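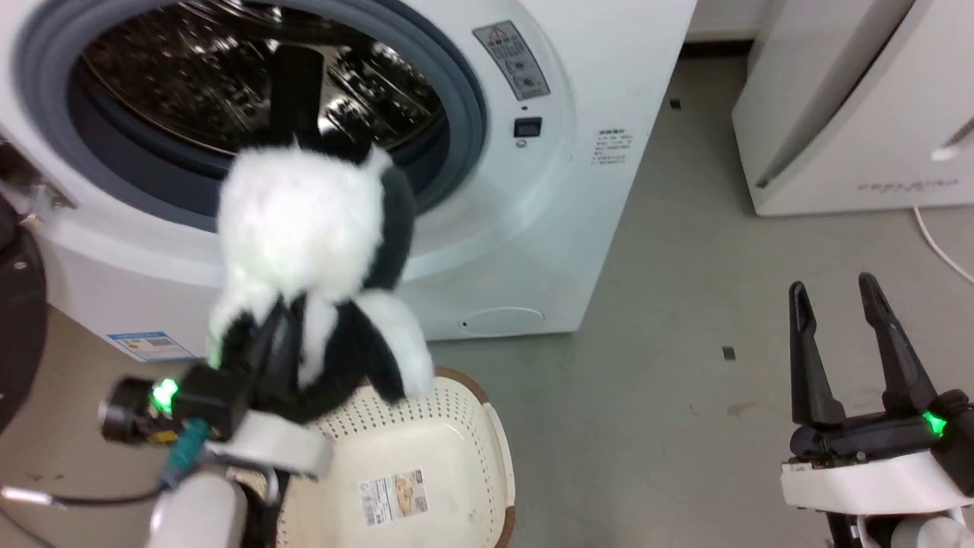 Water hardness in Tandley, and what I changed

The annual report from the water company lists hardness at 293 ppm as calcium carbonate. Anything over 180 counts as very hard. I had been dosing detergent by the line on the cap for the seven years I've lived in this house, and that line assumes medium water.

Calcium and magnesium tie up part of the surfactant before it reaches the fabric. What is left over forms a film that holds body oils, and the film is what makes towels stiff and gray. Adding more detergent helps up to a point. After that you are mostly adding residue, and a short rinse won't clear it.

I tested the tap myself with a drop kit and got a slightly lower figure than the report. Kyriaki Tsolakis, two streets over, used the same kit and matched the report exactly. I have no explanation for the difference and the kit's resolution is poor anyway. 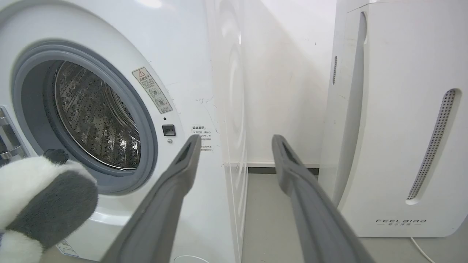

The cheapest correction is a builder added to the main wash. I use sodium citrate, 3 level tablespoons for a full load of cottons, less for synthetics. Washing soda also works, but it precipitates the calcium as a solid, and some of that ends up on the heater and in the cloth. Citrate keeps it dissolved – a better result for dark clothes in particular.

Detergent went down to 85 percent of the old dose and stayed there. I tried going lower in June and the collars came out worse.

Temperature matters more than I had assumed. Scale forms faster on a hot element, so I keep the hot cycle for sheets and towels and run everything else warm or cold. Prodromos Xenos argues for hot on everything and descales with citric acid twice a year. His element has lasted, so I can't say he is wrong.

A whole-house softener would fix all of it. The quote I got from Stallow included moving the main shutoff, which doubled the labor, and the kitchen tap would need its own unsoftened line. I have put that off until the water heater is due for replacement.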